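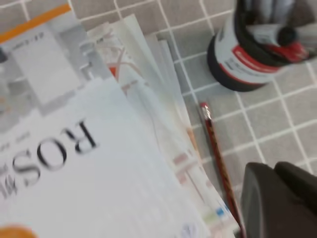 首页 专栏 唱片 现场 录音 乐谱 往期

降速三十八音分：论爵士再版唱片的转速校正

2023年7月1日

Omia 在再版 Hallville 俱乐部那套五重奏现场时，把整盘母带的播放速度调低了 38 音分。说明书有 62 页，谈到这项处理的只有一句话：“本版已校正原始录音的转速误差。”误差从哪里量出来，以什么为参照，全程是否一致，均未说明。

我对校正本身没有意见。模拟时代的磁带机转速有偏差，便携设备尤其如此，录音时电压偏低、带盘张力变化、压带轮打滑，都会让回放时的音高偏离演奏时的音高。把它改回来是修复工作的一部分，和调整磁头方位角、处理脱磁没有性质上的区别。我的意见针对那一句话。转速校正会同时改变音高、速度、音色和时值，影响面大于修复流程中的多数步骤，公布的信息却往往最少。

先说 38 音分的含义。一个平均律半音是一百音分，38 音分超过三分之一个半音，换算成速度，差值略高于百分之二。对只听旋律的听众来说，这个量不一定能被单独察觉，尤其在没有旧版对照的时候。对跟着唱片练习的人，差别很直接：旧版里小号和键盘都对不上，新版可以对上。许多人由此认为新版正确。这个推论少了一个环节，后面会谈到。

速度方面，唱片第一面的那首抒情曲，我在旧版上量得每分钟 81 拍。按同样比例降下来，每分钟少了不到两拍。单看数字很小，放在一首慢曲里，后半拍的位置、鼓刷扫过鼓皮的时长、贝斯手让一个音自然衰减到下一个音之前的空隙，都按比例拉开。有评论称赞新版“更松弛”，并把原因归于母带传输链路的改进。我认为应当先考虑转速，再去讨论链路。

音色的变化更容易被误判。变速处理让全部频率成分等比例移动，共振峰也随之下移。小号的上方泛音变低，叮叮镲的敲击声略微变暗，次中音萨克斯管的音头显得更厚。这些变化同均衡处理的结果相近，听感上难以区分。比较两个版本的均衡取向之前，应先把两者对齐到相同转速，否则比较的对象是两种处理叠加后的总和。目前见到的几篇新旧版对比文章，没有一篇做过这一步。

颤音是另一个受影响的量。铜管演奏者的颤音频率属于个人语汇，研究者会拿它区分演奏者，也会拿它判断同一人不同时期的变化。速度错了，颤音频率跟着错。偏差虽然只有百分之二，放在单个长音上可以忽略，用来做跨唱片的统计就成了系统误差，因为它对同一盘带上的所有音符方向相同，取再多样本也不会抵消。
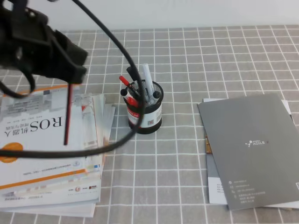
参照物的问题

校正需要参照物。常用的有三类，可靠程度不同。

第一类是电源哼声。录音设备接在市电上，交流哼声会渗入信号，频率由电网决定。只要哼声足够清楚，就能以它为基准算出转速偏差，并且可以逐段追踪。它的优点是与音乐无关，不受乐手调音习惯影响。缺点在于哼声必须来自录音当时的那一台机器。如果现有的带子是复制带，复制时又引入了第二层哼声，两者频率接近，分离起来要靠很窄的分析窗口和足够长的采样时间。用错了那一层，校正的是复制机的转速，原机的误差原样保留。

第二类是已知时长的信号，例如广播报时，或者同一场演出另有一份来源可靠的录音。这类参照物很好，也很少见。

第三类是音乐本身，通常指钢琴。做法是测出钢琴的音高，与标准音高相比，然后把差值当作转速误差。操作最简单，软件可以自动完成，因而用得最多。它依赖一个前提：当晚那架钢琴调在标准音高上。

俱乐部的钢琴未必满足这个前提。一架长期不做整体升调的立式琴，音高低于标准是常见情况，而且高音区、中音区、低音区的偏离程度不一致。调律师如果只有很短的工作时间，通常会让琴自身相对准确，不去动整体音高，管乐手拉长调音管来适应它。在这种条件下录出来的带子，音高偏低，转速可能完全没有问题。反过来，琴偏低而带机偏差使音高升上去，两个误差可以部分抵消，测出来接近标准，看起来一切正常，速度却是错的。

回到 Hallville 这套录音。旧版音高偏高 38 音分，新版钢琴中音区落在标准音高上，几乎没有余数。这个结果过于整齐，说明校正很可能以钢琴为参照。如果参照的是电源哼声，钢琴在校正之后通常会留下一点偏离，那点偏离反映琴的真实状态。余数为零当然也可能出于巧合。判断属于哪一种，只需要修复方公布依据，外界不必猜测。

负责修复的 Keyvan Rahimi 在再版说明里有一篇短文，讲的是接头粘连和磁粉脱落，内容扎实，对烘带前后的状态也有记录。他显然清楚这些事情该怎么写。转速一项缺席，我倾向于认为出自编辑对读者兴趣的估计：编辑觉得乐迷愿意看带盒上的手写字迹，不愿意看频率表。这个估计或许适用于多数买家。但一份面向收藏者、定价不低的再版，放一张表格的成本很小。

恒定误差与漂移

即便参照物选对了，还有一个问题：用一个固定值校正整盘带是否成立。

便携带机的转速在一盘带的起止之间往往不一致。满盘时供带侧的回拉力矩和空盘时不同，张力控制简单的机器会把这种差异传到走带速度上。表现为同一首曲子录在带头和录在带尾，音高相差若干音分。如果只在一处取样，得到的数值对该处准确，越往两端误差越大。
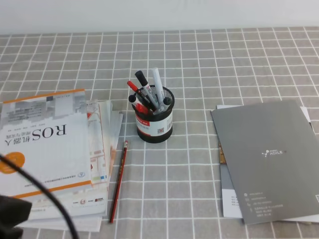
阅读时间：9 分钟

我用旧版的两面各取开头和结尾测了钢琴的同一组音。第一面首尾基本一致，第二面结尾比开头明显偏高。用同一办法测新版，第二面的首尾差值仍在，幅度也没有变。由此可以确定，新版使用的是单一固定值。第二面最后那首快曲，在新版里依然偏高，只是偏得比以前少。

这里需要说明测量的局限。我手上只有旧版黑胶和新版数字文件，黑胶唱盘自身有转速误差，唱片孔偏心会造成周期性起伏。唱盘部分我用测试唱片校过，偏心部分取多圈平均。首尾差值远大于这些残余误差，所以我愿意把它写出来。绝对值我不作主张。

修复软件并非做不到随时间变化的校正。Bridik 的变速模块支持跟踪曲线，操作者可以在时间轴上设定任意多个控制点，中间平滑插值。问题在于跟踪曲线需要逐段核对，而且很容易过度拟合。假如让软件自动跟随音乐的音高，它会把管乐手的滑音、贝斯的弯音，甚至全队随情绪推进略微升高的整体音准一并抹平。自动跟踪在带有弹性音准的音乐上是危险的，爵士乐恰好在这一类里。较稳妥的做法是由哼声或偏磁残留得出一条缓慢变化的曲线，再用钢琴做抽样核对，两者有冲突时以前者为准，并在说明中记录冲突出现在哪里。

偏磁残留值得多说一句。录音机的偏磁信号频率远高于可听范围，若用宽带磁头和高采样率传输，可以在部分带子上捕捉到它，并据此还原抖晃。它的时间分辨率优于哼声，能处理很快的速度波动。但偏磁振荡器自身的标称频率因机而异，个体也有偏差，所以它适合恢复相对变化，不适合单独决定绝对速度。有些宣传文字把这项技术写成一次解决所有转速问题的办法，这种写法不准确。

采谱者的处境

受转速影响最直接的一群人是采谱者。爵士教学大量依赖从唱片记谱，音高偏离较大时，记谱人必须决定这首曲子在哪个调上。38 音分仍在四分之一音之内，定调一般没有疑问。偏到接近半个半音时，两种读法都能成立，结果就会出现同一首即兴独奏在两本谱集里相差半音的情况。

出现分歧时，指法可以提供证据。小号某些音的替代指法、萨克斯管跨越断层时的音色变化、贝斯空弦的余振，都与实际演奏的调有关，与回放速度无关。空弦尤其有用：低音提琴的空弦音衰减长、泛音结构与按弦音不同，如果反复出现在某个音上，这个音大概率就是空弦，整盘带的调由此锁定。采谱者很早就在用这些方法，修复行业引用得不多。我认为两边应当交换材料。修复方在定速之前，请一位熟悉该乐器的乐手听一遍，费用低于多租半天的传输设备。
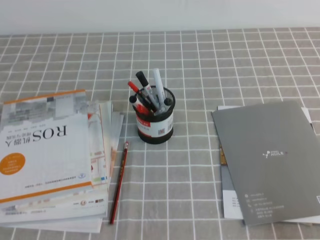

锁定调之后，剩下的不足半音的偏差仍然需要独立的参照物，乐器证据解决不了这一段。它的作用在于排除大错。把这两种用途混在一起，就会得出“乐手听过，所以转速正确”的说法，这个说法我在 Lodhi 唱片的一份再版说明里见过原文。那份说明的其他部分写得很细，连麦克风的摆位都按照片复原了。

另一种常见的辩护是：原版唱片已经流通多年，听众熟悉的是偏快的版本，改动会损害历史经验。我不同意以此为理由拒绝校正，但其中有一部分应当认真对待。后来的乐手是跟着偏快的唱片学的，有人翻录时沿用了唱片上的速度，有人甚至沿用了偏高的音高。这些后续录音构成一条影响链，链条的起点是那张转速错误的唱片。研究影响关系的人需要能听到当年流通的声音。再版把它替换掉，旧版又已绝版，这个起点在数字目录里就消失了。

流媒体使问题更明显。Omia 的新版上架以后，旧的数字版本同时下架，沿用了同一个条目，播放列表里的链接自动指向新文件。页面上没有任何版本标注。一位教师如果在课件里写了某一处的时间点，现在打开会发现对不上，越往曲尾差得越多。平台的元数据里有母带年份字段，却没有转速处理的字段，实际情况是连年份也经常空着。

最低限度的披露

我主张再版方在说明书或网页上公布下列内容。它们全部是修复过程中已经产生的数据，不需要额外工作。

一、传输所用的带子属于哪一代，标称带速是多少。

二、校正量，以音分或百分比表示，写明方向。

三、参照物。若以钢琴为参照，写明取样的音区和段落，以及校正后其他音区的余数。

四、校正值固定还是随时间变化。随时间变化的，给出曲线图，图可以很小。

五、未校正的传输文件是否保存，研究者如何申请。

第五项最重要。校正判断会随方法改进而改变，今天用钢琴得出的结论，以后可能被哼声分析推翻。只要未校正的高采样率传输文件还在，推翻的代价就是重做一次计算。文件如果只留下成品，变速处理又经过了重采样和限幅，要退回去就只能近似。磁带本身不能当作后备，黏合剂水解严重的带子，烘干后能可靠播放的次数有限，再拿出来时未必是同一状态。

有人会问这样的要求是否对小厂牌过于苛刻。我看过的披露最完整的一份再版恰恰来自一家很小的厂牌，说明书只有一张折页，背面用六行字交代了带源、校正量、参照物和余数，其中一行写着：“第二卷后段参照不足，未作处理。”我没有觉得这句话降低了那份再版的价值。买到之后，我知道哪一段可以用来测速度，哪一段不可以。

Omia 计划在十月推出同一俱乐部的第二套录音，据预告仍由 Rahimi 主持修复。如果第二套用的是同一台带机，两套之间的转速偏差就可以互相检验：哼声若显示偏差相近，第一套的 38 音分便多了一项支持；若相差很远，第一套应当重做。我已经写信询问第一套的参照依据，并附上第二面首尾的测量值。厂牌回复说信已转交录音部门。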